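Against the Decorative Pillow

My sister-in-law Raelene owns eleven pillows that no head has ever touched. They live on the bed from nine in the morning until ten at night, when they move to a chair bought for the purpose. Then they go back. She has been doing this since she married, and I once worked out that she has handled the small velvet one more often than she has handled her children.

I have nothing against pillows. I sleep on one. My quarrel is with the idea that a bed needs to look, all day long, like it's expecting a photographer. Hotels started it, I think. A hotel has a staff. You have a Thursday, and you are already late for it.

The made bed gets a lot of praise from people who sell books about mornings. Make it first thing, they say, and you will have accomplished something. By that standard I accomplish something when I find my other shoe.

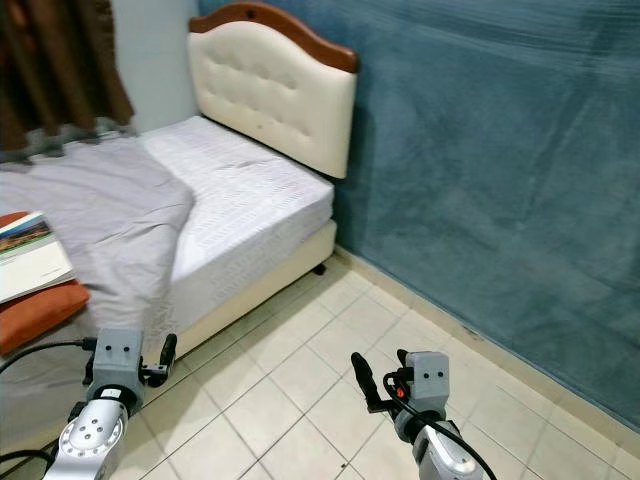

My grandmother, Zulema Bustos, raised five people in four rooms and held that a bed should be left open until noon to air out. She pulled the covers back, opened the window and went off to argue with the butcher. Whether this did the sheets any good I can't say. It did wonders for her schedule.

I tried the other way for a month, in March. I bought a throw for 181 dollars, a sum I still say quietly, and two square cushions that shed. Every night I put them on the floor, and every morning I stepped on one. The cat took the throw in the first week and I haven't had the nerve to ask for it back.

Raelene says guests notice. I have been a guest in plenty of homes, and what I notice is whether there's coffee and whether the bathroom door locks. If your guests are inspecting the bedroom, shut the door, or get quieter guests.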